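4.3 Levelling and joining the Larthorpe table modules

Two modules are supplied for each bench run. Allow 70 mm of clearance behind the rear module for cable access.

1. Place the rear module parallel to the wall and lower its feet until all four touch the floor.
2. Set the bubble level at the centre of the top and turn the feet until it reads true in both directions.
3. Bring the front module up to the rear one. Do not drag it by the top panel.
4. Fit the Valmont clips under the seam, finger tight only.
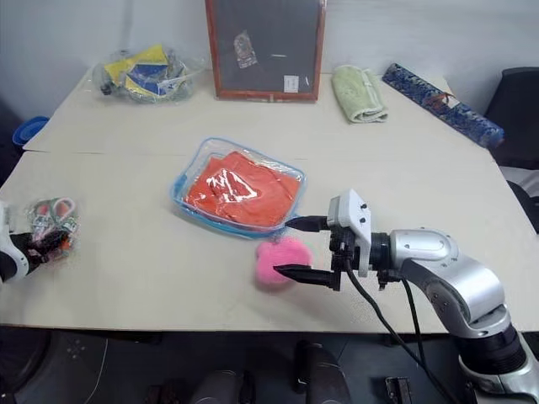 Can the clips be tightened before the front module is level?
Leave them loose until step 6. A clip tightened early holds the two tops out of line and may strip its thread.

5. Level the front module to match the rear. Check the seam with a straight edge – a step of more than 2 mm must be corrected at the feet.
6. Tighten the clips to 8 N·m, working from the centre outward.

CAUTION: Keep fingers clear of the seam while the modules are being closed.

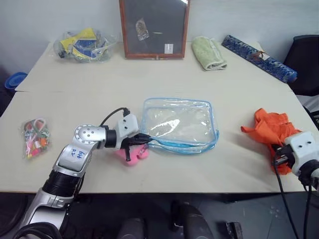
7. Recheck the level after loading. On vinyl floors the feet may settle overnight and need a further quarter turn.

NOTE: Replacement clips are ordered under part number 2490. Older Ullus clips are a different colour and do not fit this top.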